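How a robot arm learns from examples
Children's science pages: machines that learn

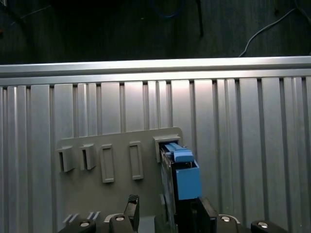
Tristidden, 06/09/2022

Suppose you wanted to teach a friend to push a cartridge into a slot. You would probably show them. You might guide their hands the first time, then let them try. Robots can be taught in a similar way, but they need to be shown many more times than a friend would.

At a workshop in Tristidden, a team is teaching a robot arm called Mok. Mok has a gripper with two black fingers, which it uses to hold a blue and black part and push it into a holder on a grey plate. There are five holders in a row on the plate, and they are not all the same shape. Some stick out like little sleeves. Others are taller and flatter.

Who does the showing?

A person does. Zoi Kourkoulas sits at a desk with a set of handles. When she moves the handles, Mok moves too. She steers the gripper to the part, closes the fingers, lifts it and slides it into place. One go from start to finish is called an example.

While she works, a computer saves two kinds of information. The first is pictures from a small camera on Mok's wrist, so the computer has a close view of the fingers and the part. The second is a list of numbers that says where each joint of the arm was and how far open the gripper was. The pictures and numbers are matched up in time, like the sound and pictures in a film.

How many examples?

So far the team has saved 2388. On a good day Zoi can make 96 of them. She stops for a rest after every 35, as tired hands make wobbly movements and Mok would learn the wobbles.

Why not just do it once?

If Mok only ever saw one example, it would know what to do when everything was in exactly that spot. Move the part a little to the left and it would be stuck. So the team changes things between goes. They turn the part, pick a different holder or make the lights brighter – small changes, but they matter.

What happens to the mistakes?

Tzu-hsuan Fu checks the examples. If the part was dropped and left on the floor, she takes that one out. If it went in crooked and Zoi straightened it, she keeps it – Mok needs to know how to put things right as well.

After that, the examples go to a learning program called Kusto. It looks for links between what the camera saw and how the arm moved next. Then Mok has a try with no one holding the handles, and Tzu-hsuan writes down which holders it finds hard. Those are the ones Zoi will show it next.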